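4. Fitting the Flondix under-sink filter

Before you start, read the parts list in section 2 and check that the cartridge is the 2000 liter type. The smaller cartridge uses a different head and will not seal.

Caution: Do not connect the filter to the hot supply.

4.1 Mounting the head

1. Close the cold water valve under the sink and open the faucet to release the pressure.
2. Hold the bracket against the cabinet wall and mark the holes. Leave at least 20 cm below it so the cartridge can be changed.
3. Screw the bracket to the wall. Tighten by hand. 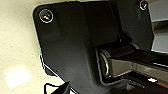 4. Push the head onto the bracket until it clicks, with the arrow pointing toward the faucet.
5. Connect both hoses. The washers go in flat side down.

Note: If the hose does not reach, order the 149 cm extension. Do not join two short hoses.

4.2 First flush

1. Twist the cartridge into the head and open the valve slowly.
2. Check both joints for drips.
3. Clear the sink and run cold water for five minutes. Gray water at first is normal.
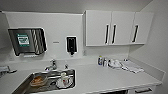

4.3 Resetting the counter

Hold the button until the light blinks twice. Write the date on the cartridge label.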